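Four Winters on the Gekbridge Boat

Small flying boat, wooden hull, one engine, two seats and a gunner's hole in the nose. The Gekbridge Type 4. Most modelers have never heard of it and the ones who have usually mix it up with something Italian. Fair enough. It never fought anybody. Hauled mail and fisheries inspectors, mostly, then rotted.

Gilberto Giraldo has been building it since the February before last. Scratch, 1/48. No kit. There was a resin one from Brastier years back, 88 pieces, and he owns it, and he says the hull is wrong from the step aft. So he started over.

"I cut the Brastier hull in half just to see," he says. "Then I felt bad. Then I used the engine."

The engine is good. Everyone agrees about the engine.

The rest is basswood planking over ply frames, sanded down, filled, sanded again. He had four general arrangement drawings to work from and no two match. Wingspan differs. Float position differs. One shows a tail skid on a flying boat, which, no. He went with photographs in the end, and with a set of factory rigging notes that turned up in a lot of old paper he bought for the stamps.

Rigging is where these things die. The Type 4 has a forest of wires between the wings, doubled on the inboard bays, and in 1/48 you either do them all or you don't bother. Giraldo uses stretched sprue for the short runs and fine elastic thread for the long ones. Tweezers, a dab of slow glue, wait. Go make coffee. Come back and find its sagged. Do it again.

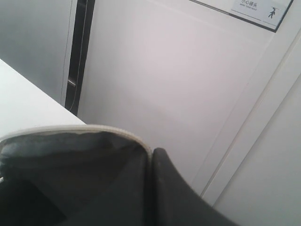
Songül Yüksel thinks he's wasting his time with the elastic. Too shiny, she wrote to him after he posted the first wing bay, and it catches dust, and in ten years you'll have a hairy airplane. Use wire. She built the land version, the one with the fat tires, entirely in wire, and it has lived on an open shelf ever since with no trouble. She also said his cockpit coaming was too thick. He sanded it down the same night.

They have never met, by the way. All by mail and the Sketau forum, where the Type 4 thread is now past 700 posts and maybe a third of them are on the color.

Ah, the color. The fabric was doped silver, no argument there. But the hull? Varnished wood in the early photos, something dark and flat in the later ones. Could be gray. Could be a bitumen coat below the waterline that somebody carried up too far. Black-and-white film of the time turned blues pale and reds nearly black, so the dark hull might have been red. Giraldo painted test strips in six shades and shot them all on old-style film. Result: two matched. A brown and a red. Great.

He's going brown. Yüksel would go red. A paint chip would settle it and there isn't one.

What there is, is a wing float in a boat shed on the lake at Gökçe, the only big piece left of any of them. Stripped long ago, sadly, and varnished by somebody who meant well. He measured it anyway, spent a whole afternoon on his knees with calipers and a flashlight. The float came out shorter than on every drawing. So both of his were wrong, and both went in the trash and he carved new ones.

Some 2,000 hours in the thing by now, by his own log. Lower wing is on. Upper wing is jigged and waiting for struts. Propeller is laminated from pear and walnut and it's the prettiest part of the model, and it'll sit behind the radiator where hardly anyone will look at it.

Next up, the beaching trolley. He has one photo of that, taken from behind, with a man standing in front of the left wheel.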